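3.2 Collecting demonstrations in simulation

All demos were gathered in Namumora, our kitchen simulator, before anything was tried on hardware. Reason is mostly cost. A bad episode in sim is a reset, a bad episode on the real arms is an afternoon. Two operators, one teleop rig (Petico handles, one per arm), shared between them in shifts. Each episode starts from a saved base pose with both arms up and in view of the head camera, then the operator drives until the task is done or 30 seconds pass. No trimming at the start, so most episodes include a short stretch where the arms do very little. We kept these. Early policies trained on trimmed data tended to jerk on the first step.

The island layout (Figure 2) was used for the bulk of collection. Countertop clutter is resampled from a fixed object pool at every reset, and the robot base gets a small random offset and yaw so the counter doesn't always sit at the same spot in the image. Walls, floor and large furniture stay put within a layout. We tried randomizing those as well but the operators slowed down a lot, and the gain on held-out rooms was small enough that we dropped it.

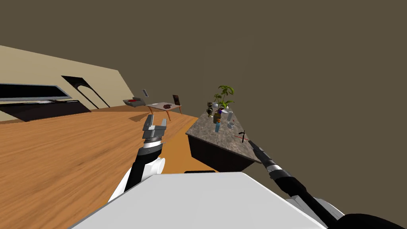 Figure 2. Head camera view, island layout. Both arms visible, granite island with plant, bottles, cup and other items on top.

3.3 Episode counts and filtering

Target was 1000 episodes for the island layout and 300 for each of the other layouts. Counts are after filtering. Filtering was done in two passes. First pass is automatic: drop anything that timed out, anything where an object left the counter, anything with a joint limit hit lasting more than 5 frames. Second pass is by hand. An operator watches the replay at double speed and marks keep or drop. Operators did not review there own episodes.

The automatic pass caught most of the failures but it also threw out some good ones, mainly reaches over tall objects where the elbow brushes its limit for a moment. Loosening the threshold brought these back but let in a lot of shaky motion. We left it strict. This probably means reaches past the plant are underrepresented in the final set, see the per-object results in Section 5.

Glass was a second problem. Clear bottles are hard to judge in the headset, operators came in too low or closed early. No fix on the rendering side. We added a depth overlay that can be toggled from the left handle, and the drop rate for bottle grasps came down after that. The overlay is never written to the stored images, policy sees plain RGB only.

3.4 Stored format

Per step we save the head image, both wrist images, joint positions, gripper opening for each arm, and the commanded action. Simulator state is saved seperately so episodes can be re-rendered later with different lighting or a different camera tilt. Re-rendered copies share the episode id with the original and always go in the same split, otherwise the validation numbers come out far too good (we made this mistake once, in October, and had to rerun the Montoya baseline).

Actions are absolute joint targets. Delta actions were tested on a subset with the Joneo policy and did slightly worse on long reaches, no difference on short ones. Not explored further.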